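July 3, 2025
By Soudabeh Mousavi

4. Recording Table Episodes

Read this section before you record anything. If you have already recorded something, read it anyway, then delete what you recorded. An episode is one attempt at one task, from the arm leaving its rest pose to the arm coming back to it. The Gruteo learns from whatever you hand it, including the part where you scratched your nose.

4.1 Before the first episode

1. Clear the floor on the operator's side. Cables that run to the base should lie flat and stay out of your path. The arm weighs more than you think and the leader handle weighs less, and people trip while reaching for one or the other.

2. Switch on the base, then the Clesteo logger. In that order. The logger will happily start without a robot and record 740 frames of nothing, with perfect timestamps.

3. Open a new session and pick the task from the list. Do not type your own task name. The Stenville set still contains "bowl thing," "bowl thing 2" and "Bowl Thing FINAL," and someone has to merge them by hand every September.

4. Lay out the objects for the chosen task. Leave a hand's width between the outermost object and the table edge. Gravity does not need training data.

CAUTION: Keep your free hand off the table while the arm is live. The gripper cannot tell a thumb from a spoon handle, and it is not paid to.

4.2 Recording

5. Hold the leader handle loosely and press the pedal once. Wait for the tone.

6. Move toward the object at a steady pace. Slow is fine. Slow, then fast, then slow with a small apologetic wiggle is also a pattern, and the model will learn the wiggle.

7. Bring the gripper in beside the rim or handle before you close it. With nested bowls, decide in advance whether you are taking the inner one or the whole stack, and stick with it. 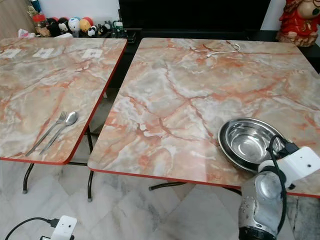
8. Close, lift, move, set down, open. Return to the rest pose and press the pedal again.

9. Mark the episode Good, Recovered or Bad. "Recovered" means you fumbled and then fixed it with the arm. If you fixed it with your own hand, it is Bad, however elegant the hand was.

NOTE: Keep the Recovered ones. Episode 2543 in the shared set is a long, miserable chase after a fork, and it has taught the policy more about forks than most of its neighbors.

4.3 Between episodes

10. Move at least one object before you start again. Turn the fork, shift the spoon, bring the bowls nearer. A model shown the same layout all day becomes a great expert in that layout.

11. Wipe fingerprints off shiny metal now and then, but leave reflections alone. Kitchens have reflections.

12. Stop after eight episodes and rest your wrist. Tired operators drift to the left -- Hwang has plotted this, and the plot is unkind to all of us.

4.4 If the gripper stalls

Release the handle, wait three seconds, and press the pedal to end the episode. Do not pull the fingers apart. If the stall light stays on, power down the base and see Section 7. Mark the episode Bad and leave the comment box empty unless you have something to report -- "ugh" has been entered before and is not searchable.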